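2/14/20
Dye bench, Sakstead shop

Black on cotton canvas, round 4. Writing this fast before the kettle boils over again.

Where we left off in October: Bastos black going brown after washing, worst on the heavy canvas. Blamed the water, then the salt, then the cloth. Water's fine. Salt's fine. Cloth is still suspect, the Geselia canvas has some kind of finish on it that one hot scour doesn't shift.

So today: two scours, not one. Soda ash plus a squirt of the plain detergent, full simmer, 25 minutes each. First bath came out the color of weak tea. Second one nearly clear. Should have been doing this all along, grr.

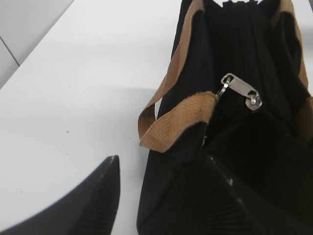
Pot A: Geselia canvas, double scoured, Bastos black at the usual strength. 600 g dry weight, everything worked out from that.
Pot B: same canvas, single scour, same dye. Control.
Pot C: Rollia cloth, the thinner one, double scoured. Only wanted to see if it takes faster. It does. Looked dark almost right away.

Stirring: every few minutes for the first half hour then whenever I remembered. I know. Pot B got less attention than A, so if B is streaky don't read too much into it.

Salt in three goes, soda after. Put the last of the soda in too quick on A and got a pale blotch near one corner. Dissolve it FIRST in a jug, then pour down the side of the pot, away from the fabric. It's written on the wall. I wrote it on the wall.

Rinse: cold until it stopped running purple, then warm, then hot with detergent. A needed 13 changes of water. Way too many. Either there's too much dye in the pot or it isn't all fixing. Next time drop the dye a bit and leave the soda stage longer, overnight if the room stays warm enough.

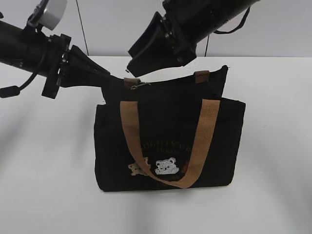

Judging black is the other headache. Swatches flat on the bench under the strip light all look the same to me, and then you get to the window and B is clearly brown. Scraps are too small for it anyway. Made up into something with sides and an opening, like a black tote standing up on a white table, you get light and shade on it and white right next to it to compare against, and a warm cast has less room to hide. So want to sew the next lot into plain bags before we decide anything. Rough seams ok, no lining.

Rub test, dry: A leaves almost nothing on the white rag. B leaves a grey smudge. C clean.
Rub test, damp: A slight, B bad, C slight. Rags are pinned up by the sink with the pot letters on, pls don't use them to wipe things.

Shrinkage, didn't measure before the scour so no idea. Mark a square on the next peice with thread before it goes in.

Costs: second scour is basically just gas and time. If it lets us cut the dye it pays for itself. Haven't done the sum.

To do
- ask Geselia what the finish is and if they sell the same weight without it
- order more soda ash, the tub is down to crumbs
- new thermometer, the old one sticks
- repeat A with less dye, long soda, everything else the same
- iron a bit of each swatch and look again, B may go browner with heat
- light test: half of each swatch under card in the south window, leave it alone for a few weeks

Pot C swatch is still on the line, take it in if it rains.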